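Home Diary Work Notes Archive Contact

Port day, part whatever

2024-09-26

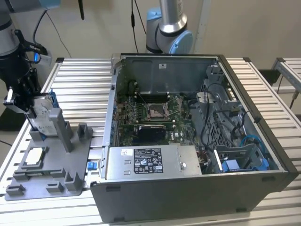
Dell tower on its side, socket empty.

Up before the alarm. Durer go-live rehearsal at Plevbridge today, slept badly, dreamt about timesheets. Coffee, toast, forgot the toast. Out the door with the laptop and the wrong charger, back for the right charger, out again.

Train fine. Used it to reread the cutover list. I wrote that list in August when I was rested and it shows, whole sentences, little headings. Under "Database" it says "confirm connectivity w/ client IT." Just that. Thank you, August me. Very helpful.

Got to Plevbridge and reception had no badge for me. Again. Sat on the low couch and wrote the opening email from my phone. Badge came eventually with my name spelled a new way. Took it.

So. Durer installs on the app server no problem, that part's dull now, I could do it asleep. Service starts. Service stops. Log says cannot reach Nina. Nina being the old payroll database, named by someone who left long before any of us turned up, and every script in the building calls it Nina so Nina it stays. Tried again. Same. Tried from my laptop on their guest network, which was stupid, of course it can't see it from there. Lost a while on that before I noticed.

Port 1433. It's always 1433. Asked their network team whether it was open between the two subnets. Answer: "should be." Asked if somebody could look. Answer: put in a ticket. Put in a ticket. Ticket form wants a cost center. I don't have a cost center, I'm a contractor from Lullodano with a misspelled badge. Typed the one off the poster by the printer. It went through.

While waiting, went over the leave rules with Elfriede Lüthi from their HR side. Good hour, best of the day. She had printed the whole accrual table and marked it up in pencil. Turns out we'd built the carryover wrong. We had unused days rolling over on the calendar year and they roll on the anniversary of the start date. Except for people who transferred in from the other office, they keep the calendar year. Except managers. She said all this very calmly. I said is that written down anywhere. She said it is now, and turned the sheet around so I could copy it.

Note to self, put it in the spec tonight and not tomorow. Did I? See below.

Also from her:
- part time people get their public holidays pro rata but rounded up to the half day, always up
- sick leave over a weekend still counts as one absence, current Durer build splits it into two
- she wants the approval mail to say who approved it in the subject line, becuase managers' assistants do the clicking and then there are arguments
- no auto-approve for anything. She was firm. I took it off the demo screen while she watched

The sick leave one worries me. Looks small, isn't. The split happens at import, before any rule gets near it, so either we stitch them back together afterward (ugly) or change the importer (scary, a week before cutover). Wrote both options on the back of her sheet and stared at them. Leaning ugly.

Lunch. Cheese roll at the desk, reading firewall docs. Crumbs in the keyboard.

Afternoon. Ticket closed! With the comment "rule exists, working as intended." Tested. Not working. Reopened it. Went and found the actual human, second floor, behind a plant. Nice guy, headphones. He pulled up the rule and we both looked at it, and the source address was the old app server, the one they retired in the summer. So the rule existed and was working as intended for a machine that's gone. He changed it while I stood there. Five minutes of work once two people were looking at the same screen. I will remember this for next time and then not do it.

Service starts. Service stays up. Nina answers. Small private cheer into my sleeve.

Then the test import. 37 rejected records, which I was ready to be thrilled about, because last run was so much worse I didn't write the figure down. Went through the reject file. Mostly people with no end date on an old contract, so the system thinks they have overlapping jobs. A few with a department code that doesn't exist anymore. And 8 where the name has an accent or umlaut and comes through mangled. Elfriede's among them, Lüthi came through as L and then two bits of garbage and then thi. Showed her. She laughed, said every system she has ever been put into does that, the parking one still prints it wrong on her sticker.

Fixed the encoding. It was the export side, not us, somebody had ticked the wrong box in the nightly job. Didn't say anything clever about it in the notes, just "corrected export encoding." Reran. Names all good. Walked over to tell her and she'd gone to a meeting, so left a sticky note with her name on it, umlaut very large.

The contract ones can't be fixed by me. HR has to decide which end dates to put in and those are pay decisions, I'm not guessing at people's pay. Sent the list over, encrypted, password by phone. Phone went to voicemail. Did not leave the password on voicemail. Try again in the morning.

Security review call after that. Should have been short. They wanted to know why the Durer service account can write to Nina when all it needs is read. Fair question! Because I set it up in a hurry is why. Said I'd look into it. Looked into it right there while they moved on to retention, took the write permission off, reran the import, no difference. Came off mute and said it's read only now. Long pause. "Oh. Great." Next item.

They also want:
- session timeout shorter on the shared PCs in the warehouse
- audit log exported somewhere the Durer admins can't edit it
- a named person for access requests, not a group mailbox

First one's a setting. Second one's real work, I don't have hours for it, have to ask Lullodano if it's in scope or a change request. Third one I suggested somebody on their side and there was another long pause.

Called the office from the station. Told them rehearsal was OK, connectivity sorted, sick leave problem not sorted. Asked about the audit log. "Is it in the contract?" I don't know, is it? They'll check. They asked if the cutover date is safe. I said yes and then said almost and then the train came in and I couldn't hear what they said to that. Probably just as well.

Train home packed, stood most of the way, typed some of this against the door with one thumb so sorry about the spelling, future me.

Home. Leftover soup. Did the spec update, yes, anniversary date, transfers, managers, all in. Haven't done the sick leave write-up. Opened the importer code just to look. Closed it again. The function that does the split has a comment at the top from me saying "revisit." No date, no reason.

Thinking about it though. If the importer checks whether the previous absence ends on the last working day before the new one starts, and the type's the same, and there's no return-to-work entry between, it could just extend the old row. That's not so scary. Needs the shift calendar, because the warehouse works Saturdays and their last working day is different. Do we even load the shift calendar before absences? Have to check the order. If we don't then it's back to ugly.

Tomorrow, quick before I fall over:
- call Elfriede early, password, end dates
- load order, shifts vs absences
- timeout on the warehouse PCs
- rerun the full import with the read only account, overnight size, not the little test set
- ask for a badge that works on the second floor. And has my name on it
- rollback steps. Written in August, nobody's tried them. Need a proper go at them, 2 hours at least, with their guy with the headphones in the room
- buy bread

Just remembered I never put the real cost center on that ticket. Some poor department is paying for my firewall rule. Add to list.

Bed. Laptop still downloading logs in the kitchen, leaving it.

Recent entries
Accrual tables and other horrors
Wrong charger, again
Durer demo, second try
What the nightly job does all night
August list, cleaned up
First visit to Plevbridge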